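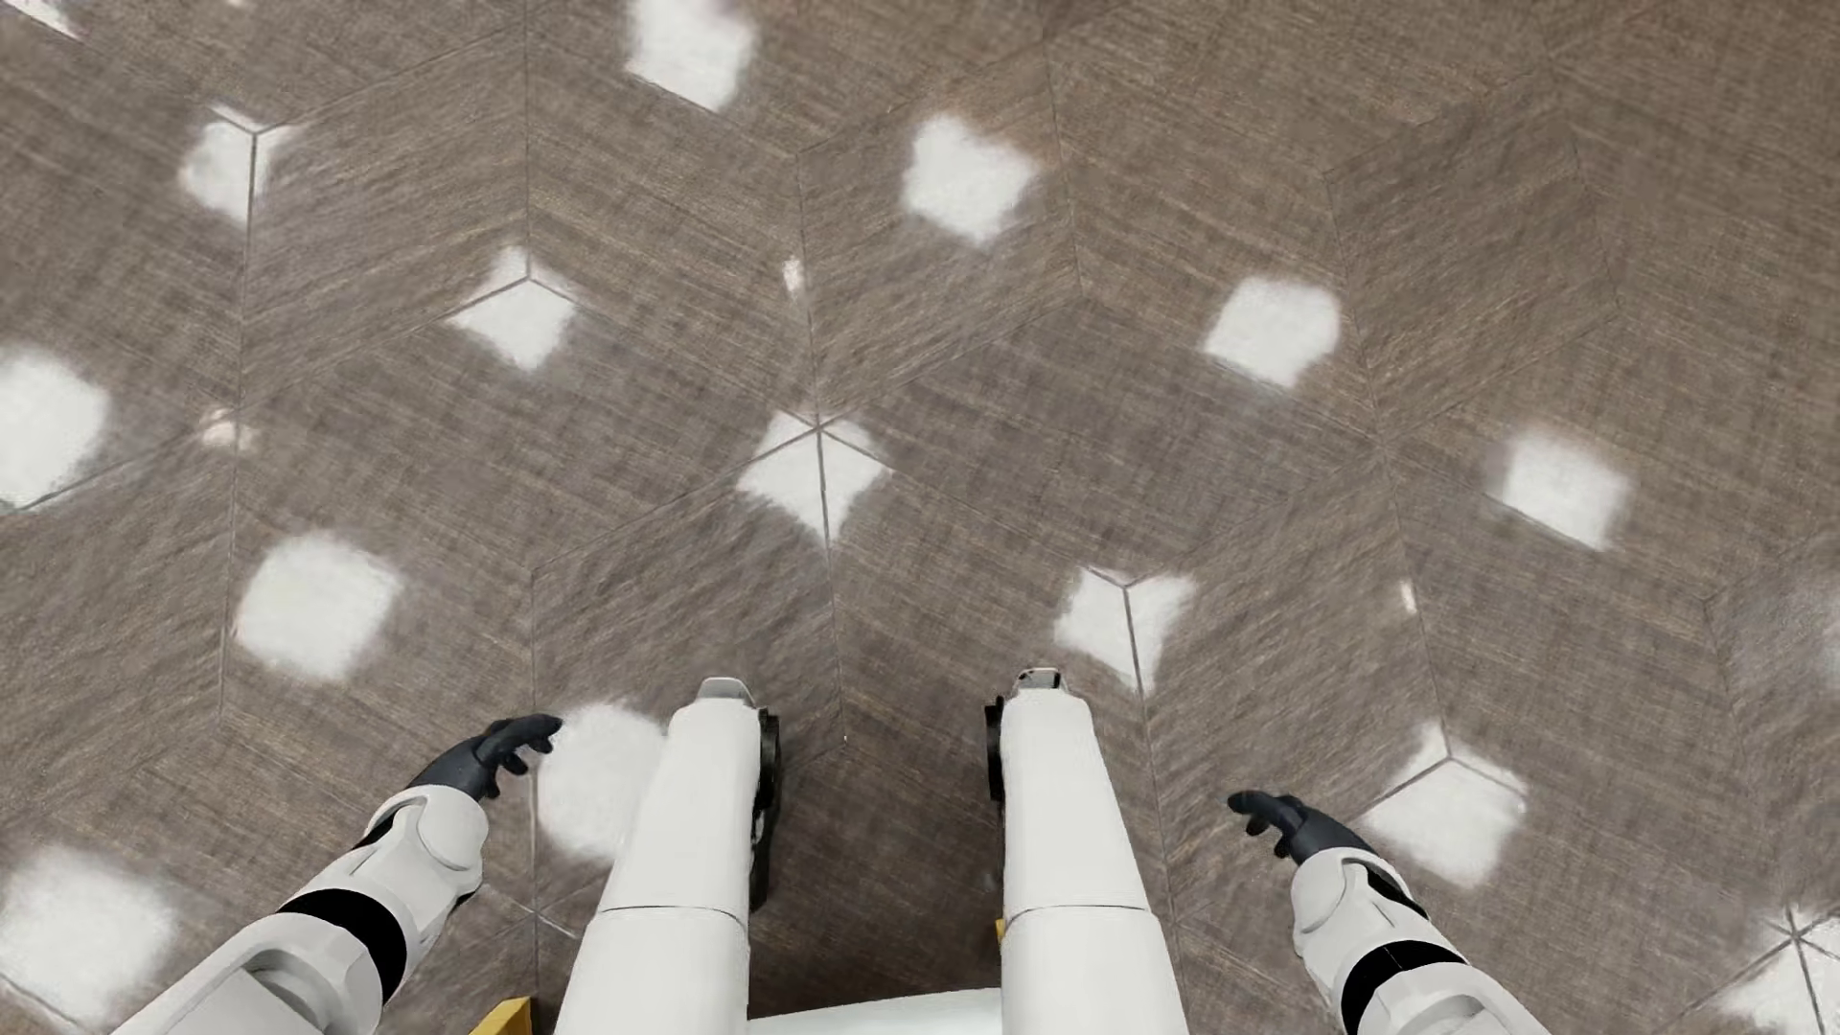

Record of Inspection, Makton Hall

The Standing Rules for Walking Machines require that any unit brought onto a public floor shall first stand still and look down. The rule is Rule 3, and it is the shortest in the book. Kamran Bakhtiari, Inspector of Floors, read it aloud on March 6, 2019, in the presence of the operator, Khrystyna-Mariia Vasylenko, and the unit itself, which was registered as Grisarik 1473.

The unit stood and looked down. The Inspector started his watch. The rule allows 20 seconds.

At the end of that time the operator requested permission to proceed. The Inspector asked whether the unit had finished.

"It has not signalled," she said.

"Then it has not finished."

She observed that the allowance had been met. The Inspector replied that the allowance was a minimum, and that the rules were silent as to a maximum. He turned to the appendix and found it silent also. They waited.

After 10 minutes the unit spoke. It stated that the tiles could be read as a flat pattern or as a heap of blocks, and that it had been unable to establish which the rules intended. It asked for guidance.

The Inspector considered the floor for some time. He had signed for it each September since his appointment.

"Flat," he said. "Enter it as flat."

The operator entered it. The unit thanked them both and lifted one foot. The Inspector, who was due at the far side of the hall, found that he preferred to let it go first.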